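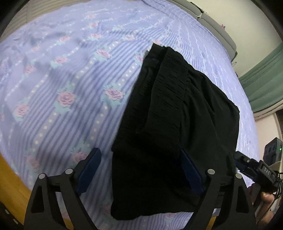

L'atelier Lomwood ouvre ses portes une fois par an, en février, et cela faisait un moment que je voulais voir comment on y imprime le linge de maison. J'ai fait mon sac la veille au soir, très tard comme d'habitude. En pliant mes affaires noires sur le lit, j'ai regardé pour la première fois mon drap d'un peu près - un bleu lavande à fines rayures en diagonale, avec des petites roses sur des feuilles vert menthe - et je me suis demandé combien de passages il fallait pour sortir un motif pareil. C'est la question que j'ai posée en premier sur place, et j'ai eu droit à une réponse de vingt bonnes minutes !

On entre par la cour, derrière l'ancienne gare de marchandises (se garer avant le pont, après c'est fichu). Marlene Conceição nous a accueillis avec du café et des chaussons à enfiler par-dessus les chaussures. Nous étions un petit groupe, dont une dame venue de l'autre bout du département avec un échantillon de rideau de sa grand-mère dans une pochette plastique. Elle voulait le faire reproduire. Elle est repartie avec un devis et l'air assez contente.

La première salle, c'est le dessin. Daiane Falcão y prépare les raccords, c'est-à-dire la façon dont le motif se répète sans qu'on voie la jointure. Elle nous a montré un semis de fleurs raté, décalé de 2 millimètres : posé sur la table, rien. Suspendu au mur, on ne voyait plus que ça, une espèce de rayure fantôme qui traversait tout le tissu. Les motifs en diagonale sont les plus pénibles à caler, paraît-il, et ce sont bien sûr ceux que les clients réclament.

Ensuite l'impression, la salle que tout le monde attendait. Un cadre par couleur, donc huit cadres pour le modèle en cours, et une table longue comme un couloir. Ça sent la colle et un peu le caoutchouc. Welington Tavares nous a laissés passer la racle chacun notre tour sur une chute - la mienne est pleine de pâtés, je l'ai gardée quand même. Il appuie à peine, lui, et ça tombe net à chaque fois.

Petite déception pour le lavage : la grosse machine était à l'arrêt, on a seulement eu les explications. Le tissu y passe à 90 degrés avant la coupe, pour qu'il rétrécisse là-bas et pas chez nous. J'aurais aimé voir ça tourner.

La boutique est au fond, avec des fins de série à moins 50 %. J'ai pris deux taies d'oreiller à pois et un torchon moutarde dont je n'avais aucun besoin. Prévoyez du liquide, le terminal fait des caprices, et arrivez plutôt vers dix heures, l'après-midi la file va jusqu'au portail.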